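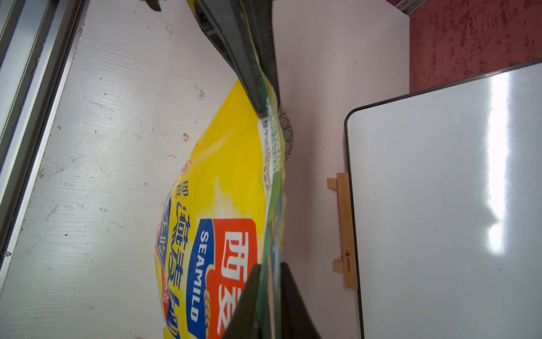 Section 3. Setting Up the Dornix Pantry Label Printer

3.1 Before You Begin

The printer must stand on a level, dry surface. Leave enough room behind the unit for the paper door to open fully. Keep the power cord away from sinks and cooking appliances.

Confirm that the carton contains the printer, the power adapter, one starter roll and the cleaning card. If an item is missing, contact the dealer before proceeding.

3.2 Loading the Label Roll

1. Switch the printer off and unplug the adapter.
2. Press both side tabs and lift the paper door.
3. Place the roll in the well with the labels facing up.
4. Draw the leading edge forward until it passes the tear bar.
5. Close the door. Both tabs must click.

A full roll holds 200 labels. Only Borow rolls with a width of 60 mm are suitable for this model.

CAUTION: The tear bar is sharp. Keep fingers clear when closing the door.

3.3 First Start

1. Connect the adapter and hold the power button for 3 seconds.
2. Select a language with the arrow keys and press OK.
3. Enter the date and time.
4. Press FEED once. One blank label is issued.

If the status light blinks red, open the door and reseat the roll. Error code 82 indicates that the roll width is incorrect.

3.4 Printing a Pantry Label

1. Press NEW and choose Opened, Packed or Use By.
2. Type the product name. Long names are printed on two lines.
3. Set the date and press PRINT.
4. Apply the label to a clean, flat part of the package. Do not cover the maker's date or the allergy statement.

NOTE: Labels do not hold well on crimped seams or folded corners. For soft bags, smooth the front panel by hand first.

NOTE: A Use By label does not replace the date given by the food maker. Where the two differ, the earlier date applies.

3.5 Cleaning

Clean the print head after every third roll. Switch the unit off, allow it to cool, and pass the cleaning card through the slot once. Do not use water or household sprays on the print head. For faded print after cleaning, see Section 6.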